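The drawer of shame, part two 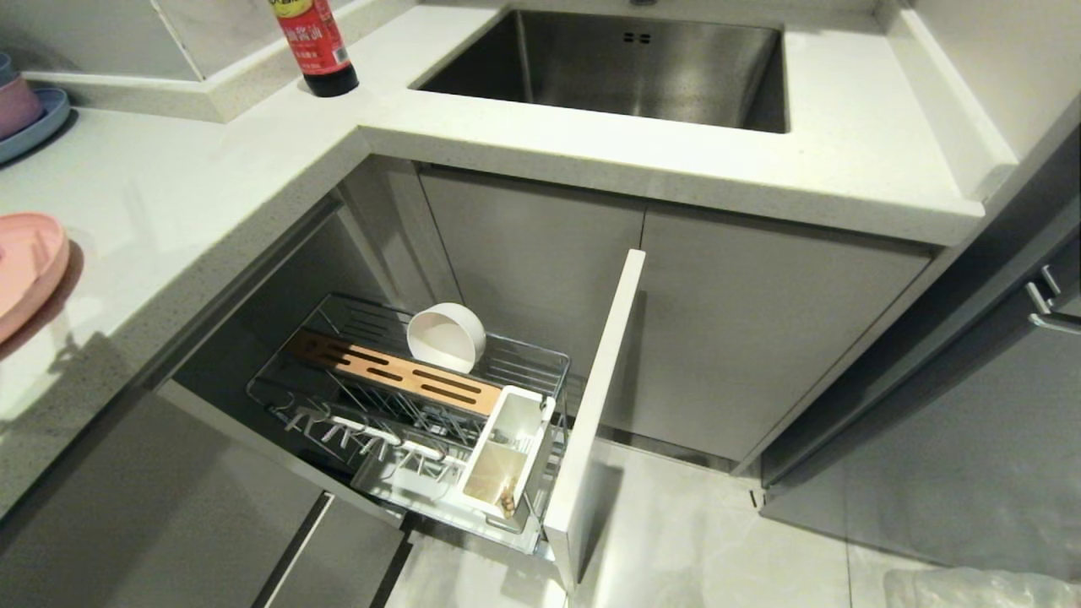
So I finished the heron. Those of you who have been reading since July will remember the heron, because I complained about it in four consecutive posts and then went quiet on the subject, the way people do about a diet.

For the newcomers: last winter I decided that I was a Serious Ink Person and signed up for a Sunday class with Pascal Chauvin, who draws birds so well that you feel a little sorry for the birds. Pascal's method is that you pick one subject and stay on it until it's done. No skipping off to do a nice teapot. I picked a heron on the grounds that it's mostly legs and I figured legs were easy. They're two sticks with a knob in the middle. I drew them nine different ways and every version looked like it was wearing someone else's trousers.

The feathers were worse. I'd settled on a very fine hatching with a Jikolier 0.1, which is a lovely pen if you have the grip of a newborn and the patience of a glacier, and I have neither. I killed three of them. I press too hard, always have. My Grade 4 teacher used to hold my notebook up to the window so the class could read the back of the page.

By the end of the class I had half a heron. A good half, mind you. Then there was a hard line down the middle, and on the other side of it was nothing but a pencil outline and a coffee ring. Into the drawer it went, on top of the cathedral (too many windows) and the portrait of my brother-in-law (too much brother-in-law).

What got it out again was a tidy-up. I was looking for an envelope big enough to mail a print to Quentin Hamel, who won the calendar draw back in spring and has been very gracious about not mentioning it, and the heron was stuck to the back of the only one I had. I peeled it off and thought, huh, that's not terrible. It's a strange feeling to be mildly impressed by someone and then remember you've met her.

I didn't try to match the hatching. I couldn't have, my hand has changed, or my eyes have, or the Jikolier people have done something to the nibs. I put the rest of him in with a brush and watered-down Ravetti sepia, big sloppy shapes, and I did it in one evening with the radio on. So now he's a very uptight bird at the front and a puddle at the back. I love him. Pascal has seen a photo and replied with the single word "interesting," which I have decided to take in the Canadian sense.

A note on paper, as three of you asked. The heron is on Fultex hot press, the heavy one, bought when I had a job with a dental plan. It took the wash with a bit of buckling along the bottom and I flattened it under the atlas for two nights. I wouldn't call it a watercolour paper. I wouldn't call what I was doing watercolour either, so we suited each other.

Meanwhile I've gone back into the drawer. There are 8 things in there I'd call salvageable and a good deal more that I'd call kindling. Gilbert, who is sixteen and spends his days asleep on my colour charts, has already thrown up on one of the second group, so that's that decision made. The cathedral is next. My plan for the windows is to put some scaffolding in front of them, which I'm told is also what the real cathedral has done.

I'll scan the heron properly once I've worked out why the scanner turns every sepia green. If anybody knows, please say so in the comments. I've tried turning it off and on, and I've tried the grey setting, which made him look like he'd had bad news.

Quentin, your print went in the mail this morning. The envelope has a faint outline of a beak on the back. No extra charge.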